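Clothing swap moves to Waltcombe Hall

The fall clothing swap will be in Waltcombe Hall this October. Doors open at 2 p.m. and close at 6. Bring clean clothes in wearable condition, folded, with any loose buttons in an envelope. Last year 700 pieces changed hands, and the coats went first.

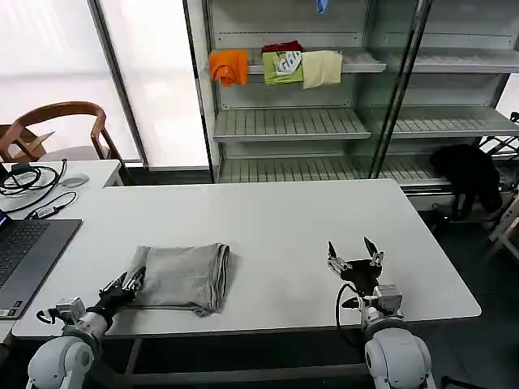 Gray cloth, folded, on a white table.

Drop off at the side door on Gautam Street. The front steps are being repaired and the ramp will be closed until the work is done. Shoes are welcome if they are tied in pairs. Please leave bedding, pillows and underwear at home. Each person gets two tickets at the door, and each ticket is good for one bag of any size you can carry.
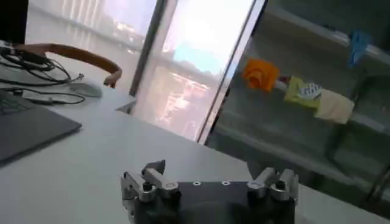

Yayra Gyamfi asked whether children's sizes could have their own corner again, as they did in Undville, and would like the baby clothes kept apart from the school clothes.

They will, along the wall nearest the kitchen. Adult clothes will be sorted by size, with men's and women's together. Anything left at closing goes to the Skurska thrift store, which does not take torn or stained items.

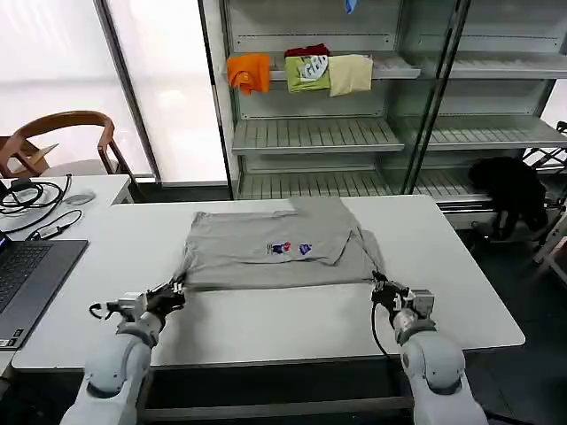 Ekow Gyamfi would rather see T-shirts hung up than stacked, and says he can lend two rolling racks if someone has a van.

If you have a van, leave your name at the library desk.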